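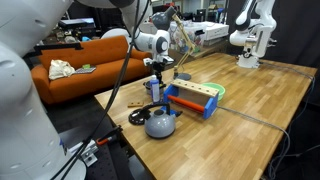
How to Plant Live Willow Stakes on an Eroding Creek Bank

If you live beside a small creek, you have probably had that sinking feeling in spring when the water goes down and a piece of your bank has gone with it. I felt it every year along our stretch of Tromero Creek, and I tried a good many things (including a row of old concrete chunks I would rather forget) before a neighbor handed me an armful of bare willow sticks and told me to go push them in the mud. I've been doing it ever since, and I'm very fond of the job. It is cheap, it is quiet, and you get to be outside when most of the garden is still asleep.

What you need

Loppers or a sharp hand saw
A rubber mallet
A length of rebar or a planting bar for making pilot holes
Buckets deep enough to stand the cuttings in
Native willow or red osier dogwood to cut from, with the owner's permission

Before you start, please call whoever looks after waterways in your county. Plenty of places want a permit for any work below the high water line, even work as gentle as this, and the people on the phone are usually glad to help.

Step 1: Cut while the plants are dormant

Go out after the leaves have dropped and before the buds swell. For us that means any time up to the middle of March. Pick straight, healthy branches as thick as your thumb or a bit thicker, and cut them 3 feet long. Make the bottom cut at a slant and the top cut flat. You'll thank yourself later, when everything is lying in a heap and you need to know which end goes down! Trim off the side twigs, and take only a little from each shrub so it can recover.

Step 2: Soak them

Stand the cuttings slanted end down in cool water, somewhere shady, for seven days. Change the water if it starts to smell. I used to skip this step when I was in a hurry, and my results were patchy.
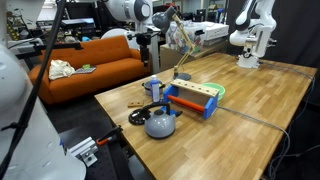
Clementina Sampaio wrote to me after the first version of this page went up: "I soak mine right in the creek, tied in a bundle to a root, and that saves hauling buckets. Just tie them better than I did the first time, or you'll be planting willows for the folks downstream." I've tried her way since, and it works nicely where the current is slow.

Step 3: Make the holes

Start at the toe of the bank, close to the usual low water line, and work upward. Push or hammer your rebar in, wiggle it a little, and pull it out. In soft silt you may not need it at all, but in clay or gravel it keeps you from splitting the stakes.

Step 4: Set the stakes

Slide each one in, buds pointing up, until most of its length is underground and the bottom reaches damp soil. Tap it with the mallet if it's stubborn – gently, please – and trim the top if it splits. Firm the dirt around it with your heel so there are no air pockets. I stagger my rows and leave 16 inches between stakes on the steep parts, and more room where the slope is easy. Our first section was 87 feet of bank, and it took a long, muddy, very pleasant morning. 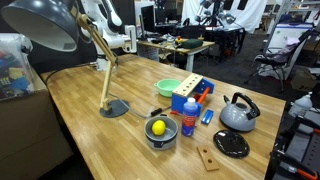 Desk lamp, saucepan with a lemon, and a mint-green bowl.

Step 5: Look after them the first summer

Water in dry spells if the creek drops well below your lowest row. Pull vines and reed canary grass away by hand. If you have deer or beavers, put a loop of wire fencing around the planting and check it after every high water, when all sorts of branches get hung up in it.

Expect some stakes to fail. Scratch the bark with a fingernail before you give up on any of them, as green underneath means there's life in it yet. Fill the gaps the following winter with cuttings from your own new shrubs.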